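Ginov hand grippers: cable strain and marker cube seating
Board: Maintenance and setup

padus_bench
Fri 2 December
We run a two-handed Ginov station at a marble-patterned table, one plate, one apple, repeated picks. The left unit loses tracking after 200 cycles or so it seems from the log; the last three sessions dropped at 200, 173 and 200. Right unit is fine. Firmware is the same on both. I have reseated the cube and swapped the USB lead. No change.

svend_s
Which way does the lead leave the base? If it hangs free it will work the connector every time you lower the hand.

padus_bench
It hangs free on both. Station as it stands: 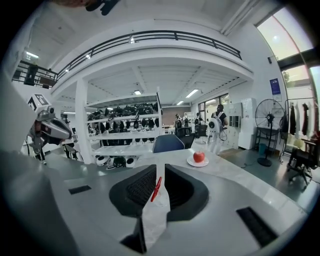
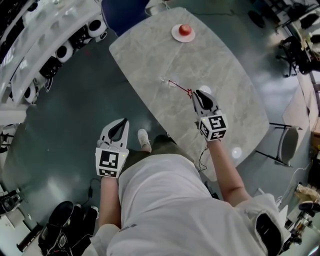
First: view over the gripper body towards the plate. Second: both grippers in hand at the table.

svend_s
Then I would start with the cable. Clamp it to the forearm with a loop of slack at the wrist. Torque on the cube screws is a separate matter.

quiambao_tech
Disagree. A bad lead gives you a dead stream, and he says tracking. Look at the lights reflected in that tabletop — two bright spots, one of them beside the right gripper. Glare on a marker face will cost you detections long before a connector goes.

svend_s
The right one is the unit that works.

quiambao_tech
Fair. I would still put a matt cover down before opening anything up.

C. Peixoto (Vakedent)
Check the log for code 775. If it is there, the stream stalled and Svend is right. If there is only a run of missed poses, look at the cube mount for play. Ours had 3 loose screws under the cube, and none of it showed until the hand was tilted.

padus_bench
775 is there, twice, both on the left. Cable clamped to the forearm this afternoon. Will run a full session on Monday and post the log.

quiambao_tech
Post the right-hand log as well please.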